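Section 4: Updating Your Plurkari Phone to a New System Version

Most Plurkari phones get one big system update a year, usually in October, plus a trickle of small ones that fix whatever the big one broke. The steps for both are the same. Set aside an evening for the big one.

Before you start

1. Open Settings, then About This Phone, and write down the model number and the system version. On paper. A note saved on the phone is not much use while the phone is showing you a progress bar.

2. Check that your model is on the supported list in Section 2. If it isn't, the update will not be offered, and tapping Check Again repeatedly will not wear it down.

3. Free up some storage. The big update wants 14 GB of empty space while it unpacks, and gives most of it back when it's done. Old videos are the usual culprit, followed by apps you installed for one airport, once.

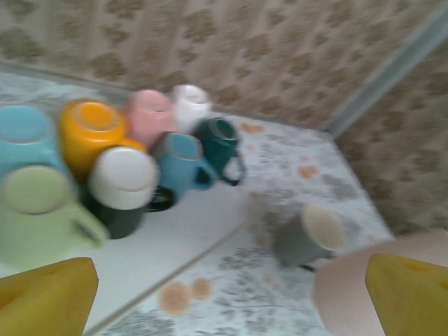 4. Charge the battery to at least 70 percent, or leave the phone plugged in. The installer refuses to begin below that figure, and it checks again halfway through.

5. Connect to Wi-Fi. The phone can download over a mobile connection if you switch on Allow Large Downloads, but your carrier will remember the occasion.

CAUTION: Back up first. The update is designed to leave your photos and messages where they are, and nearly always does. "Nearly" is the word to think about here.

Backing up

6. Go to Settings, then Accounts, then Backup, and tap Back Up Now. The first backup is slow. Later ones only copy what has changed.

7. Wait for the word Complete and a time next to it. "Finishing" does not mean finished. Pierina Sartori on our support desk keeps a list of calls that begin with "it said Finishing," and the list is long.

8. If you use a two-step sign-in app, export its codes separately. They are left out of the normal backup on purpose.

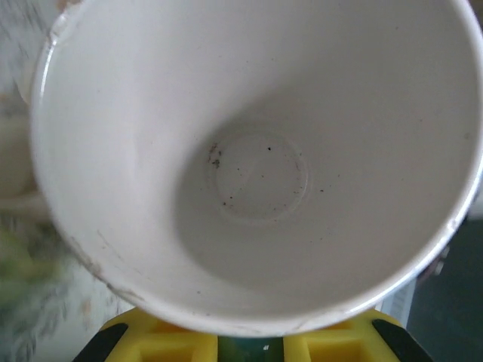

White plastic cup, seen from above.

Installing

9. Go to Settings, then System, then Update, and tap Download. You can keep using the phone during this part.

10. When the download ends, tap Install Now or Install Tonight. Install Tonight begins at 2 a.m. and needs the charger. It also holds back any alarm set for the next 20 minutes, so early bakers should choose the other button.

11. Enter your passcode. A fingerprint won't do here.

12. Leave the phone alone. It will restart at least twice, and the screen may stay black for several minutes between restarts – long enough to make you doubt your choices. Do not hold down the power button.

NOTE: The progress bar tends to sit at 41 percent. It is unpacking the system files at that point and has no way to show it. Give it an hour before you worry.

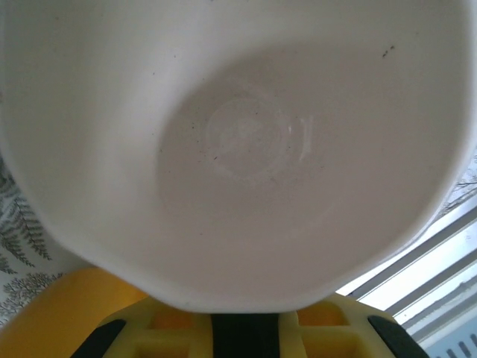 Vignesh Kurian
Technical Writer, Plurkari Phone Guides
Revised April 25, 2021

After the update

13. Unlock the phone and let it sit on the home screen for a bit. Apps are being rebuilt in the background, so the phone may feel warm and rather sulky.

14. Open the app store and update your apps. Many of the complaints we get about a new system version are really about an old banking app.

15. Check your settings. Notification sounds, the default browser and the keyboard language have all been known to drift back to factory choices. We've reported this. We continue to report it.

16. Expect shorter battery life for a day or two while the photo library is indexed again. If it hasn't recovered after that, see Section 7.

If the update fails

Error U-20: not enough storage. Return to step 3 and be less sentimental.

Error U-41: the download was damaged. Delete it under Settings, System, Update, then start over from step 9.

Phone restarts to the old version: the installer found a problem and backed out. Your data should be as you left it. Try once more, and if it happens again, contact support with the model number you wrote down in step 1.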